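ok old Dell tower teardown thread. no fan noise left to complain about bc it's unplugged lol. posting as I go

got it off a clearout shelf at Ertürk (the repair place in Ditolville), paid 19 for it. want the drives and the caddies, rest is a bonus

side panel off. forgot how much cable they stuffed in these 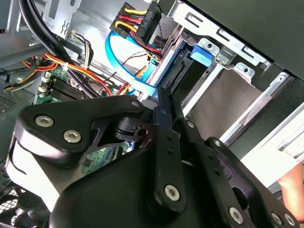

power plug marked HDD B6, light blue SATA cable looping round to the drive

before anyone asks yes I unplugged it at the wall, held the power button a few secs, touched bare metal. do that first

tip: write down what the connectors say before pulling. I skipped this once on a Bririk mini tower and spent 5 evenings on it. five. evenings.

SATA data cables: if there's a little metal clip press it, then pull the plug straight. don't yank by the wire. don't wiggle it side to side either, the plastic tab inside the drive snaps and then you have a paperweight

same with SATA power, grip the plug not the bundle

the thing I love about these office machines is the blue plastic. blue = you're allowed to touch it. latch, rail, caddy, all of it. whoever came up with that, thank you

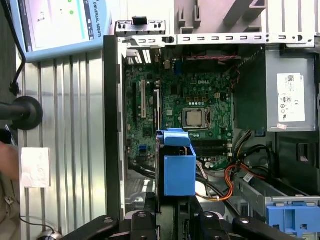

going to leave the CPU in its socket for now, lever down. paste is probably concrete by this age and I dont have any fresh in the house. Jerkelora sells the tiny tubes, will order w/ the next batch of screws

RAM slots I'll blow out w/ canned air. short bursts, can upright

power supply stays too. never open one of those. seriously

somebody replied asking is it worth it for a box this old. for me yeah, caddies alone are a pain to find loose and I've got a second tower missing both of its

also I just like it?? cup of coffee, radio on, small screws in a jar lid

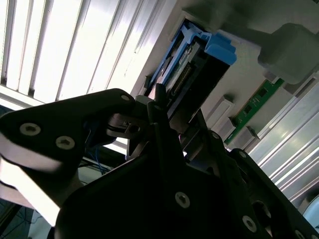

caddies flex more than you'd think so spread the sides gently when you take a drive out. old plastic gets brittle, go slow esp if its been living in a cold garage

plan for the drives: wipe, full surface test, label w/ masking tape. anything with bad sectors goes in the recyling box, no second chances

will post test results tonight if they finish. if not, tomorow. going to find that coffee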